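Datasets > Handheld > Stincombe > README

# Stincombe handheld set: data card and house rules for collecting

Hello, and thank you for reading this before opening the archive. Most of what follows is about how we collect, what we ask of the people who collect, and what we ask of you once you have the recordings. It has grown a good deal since the first version (which fit on one screen!), mostly from small mistakes that we would like to spare the next group. If you only have a minute, please read "Bystanders" and "Before you train".

## What you get

Stincombe is a set of tabletop manipulation recordings made with hand-held grippers, in places where people were getting on with their day. Each session folder holds the video from the gripper, the pose track, a plain text note from the operator, and a consent sheet number. The sheets themselves stay with us. There are 31 sessions in this release, collected at 4 sites, and the site names in the folders (Bultetdale, Brendora and so on) are our own labels, so please don't go looking for them on a map.

The notes are uneven. Some operators wrote a paragraph for every take and some wrote "fine". We left them alone, spelling included, as we found that tidied notes lost the odd remark that later explained a strange pose track.

## Rules for operators

Rest the gripper on the table and let the tracker settle before you start a take. Keep the marker clean and in view of the lens, and don't put tape over it, even clear tape -- the glare will ruin a whole afternoon and you won't know until evening. Check both fingers by hand at the start of each session. If one feels loose, write it down and stop.

Work seated or standing, whichever you like, but stay with the same one for the whole session. Long sleeves are welcome. Please roll them if they catch on the fingers.

Stop when someone steps into your reach. We mean the full reach of your arm plus the tool, and the take is over at that point, even if it was a lovely one. Takes are cheap, and we would much prefer a short folder to a startled visitor.

Near a railing or an open stairwell, keep the tool and everything you are handling on the table side. Don't pass objects over the rail, and don't put anything small near the edge of a table that stands beside it. Hayley Sugden wrote this rule after our first walk around Bultetdale, and it has stayed word for word ever since.

## Bystanders

Lobbies, cafes and open landings make good data for the very reason that makes them tricky: the lens is wide, and it takes in far more than the table. An operator bending over a bunch of flowers may also be recording people on another floor who have no idea that a session is going on. So we treat everyone the lens can reach as a person in the recording, however small they come out.

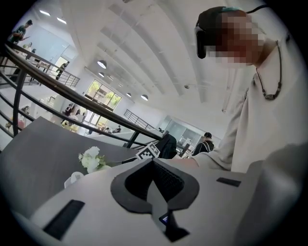 Pendo Obura would go further and keep us out of shared buildings during opening hours altogether, arguing that a sign at the door is only fair to people who come in by that door, and that pixelating a face does very little for someone whose coworkers know the coat and the walk. We haven't gone that far, but the remark changed what we do, and we're grateful for it.

Our practice now is this. Signs go up at every entrance and on every level the lens can see, and they stay up until the last take is copied. Every face is pixelated before a file leaves the collection laptop, the operator's own face included. Anybody may ask to have a session removed, during it or long after, without saying why. We take it out within 7 days and list the folder number in REMOVED.txt, so that you can delete your copy too.

Audio is never kept. Operators may wear a headset if they want to, but nothing said in the room goes into the release.

## Before you train

Please check REMOVED.txt against your copy each time you start a new run. It takes a moment, and there's a small script for it in the tools folder (check_removed.py, no options, run it from the top of the archive).

Don't try to undo the pixelation, and don't use the recordings to identify or follow anyone. Don't use them to train models that recognize people by clothing or gait either. These conditions carry over to anything you build from the set, including cropped or resized versions -- the Mwakyusa loader keeps the license file beside each shard for that reason, and we ask that other loaders do the same.

## Known problems

* Daylight from big windows blows out part of the picture in many takes. We did not correct it.
* The tracker drifts where a floor or wall is very plain. Drift is marked in the notes when the operator noticed it, and sometimes they didn't.
* Two of the Brendora folders have the older note format, with the object name on the last line.
* The corners are dark because of the lens. Mask them if your model minds.

## Changes

Version 2 adds the rule on signs for every level, the removal list, and the paragraph about loaders. The recordings carried over from version 1 were pixelated again with wider margins, so please throw out your old copies and download them fresh.

Questions, corrections and removal requests all go to the same inbox, listed in CONTACT.txt. Hayley reads it in the mornings, and removal requests are answered first.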